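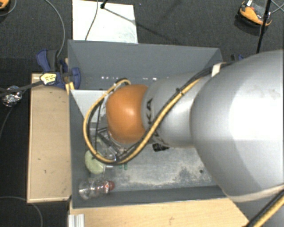 Protstead unit, monthly walkround, 27 February 2021
Checked by Femke Nijs

Fire doors: OK. Rear one sticks again — planed in July, supposedly.
Extinguishers: 5 present, tags in date. I'd like to know who signs a tag without lifting the thing off its hook.
Emergency lights: 2 out. Last month's sheet says all working. I doubt it.
First aid kit: plasters gone, eyewash sealed.
Racking, aisle 40: load sign missing. Vallov say it was sent. Not seen.
Stairs: tread loose, third from top. "Monitor" is not a repair.
Forklift log: blank for two days.

Copy to Mavis Blackwood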